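Visit report: Plurncombe assembly works, open day
December 2, 2015

The works at Plurncombe opened its doors to customers and neighbours for the second time this year. Most of what follows concerns the wiring benches and the goods-in store.

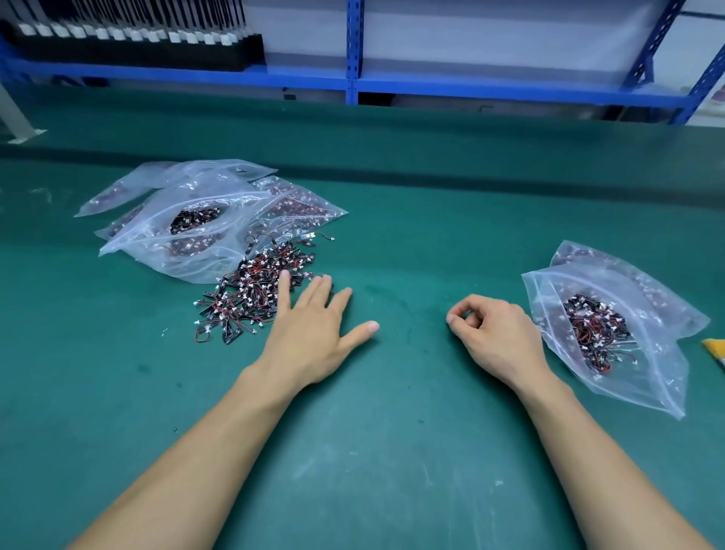
Juniper Whitlock asked early on why small wired parts are still sorted by hand when the boards themselves are placed by machine. The reply from the Benavides line lead was that leads tangle, batches are short, and a feeder set up for one plug is of no use for the next. A typical order is 200 pieces. Setting up takes longer than the job.

The benches have anti-static mats, each bonded to a common earth point and tested at the start of the shift. Readings go in a paper log at the end of the row. The log we were shown had been kept up since February, with one page missing.

Goods-in was less tidy. Parts from Soltex arrive bagged and labelled by batch, parts from Asteo by delivery, so the two systems have to be matched by hand before anything reaches the floor. Of the 161 lines open on the stock sheet, most carried both numbers. Staff said a shared label had been agreed in principle – the printer for it was still in its box.

Testing is done in a separate room behind the store. Each finished lead is checked for continuity and polarity, then given a pull test on a sample basis. The pull tester is an old bench unit with a dial gauge, calibrated yearly. Rejects go into a red tray and are looked at in the afternoon. Crimp faults are the usual cause, mostly insulation caught under the conductor barrel.

Humidity is held by a single unit on the roof, which was fitted in 2000 and is noisy. Conversation under the duct was difficult, and part of the talk on storage was lost for that reason.

The tour ran for 2 hours including tea. Parking is on the verge opposite the gate. Visitors should bring flat shoes; heel straps are handed out at the door and have to be returned.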